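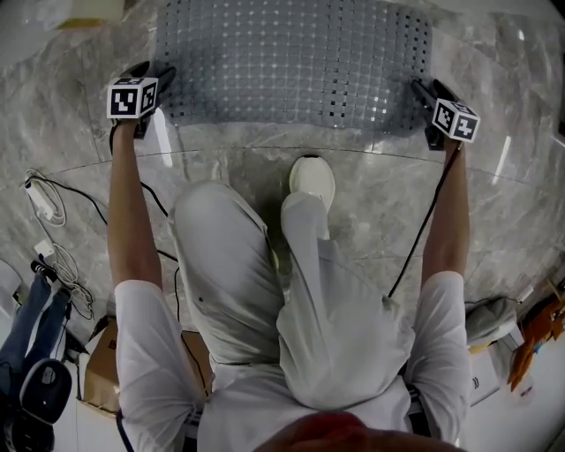
Chapter 6
Hard Floors: Stone and Tile

Polished marble shows its veining well and its scratches even better. Grit carried in on shoes does most of the damage, and a chair on castors will grind it into the surface. Acids such as vinegar and lemon juice etch the polish within minutes, leaving dull spots that no mopping will remove.

In this chapter you will learn to identify common stone floors, choose a neutral cleaner and select mats for work areas. Perforated mats let grit fall through the holes, so they must be lifted and the stone beneath swept. Cords and cartons should be cleared before any wet work begins.

Section 6.1 follows Freya Blackburn's Friday routine for the 170 square metres of marble at Pearce House.

Key terms: etching, honed finish, neutral cleaner, sealer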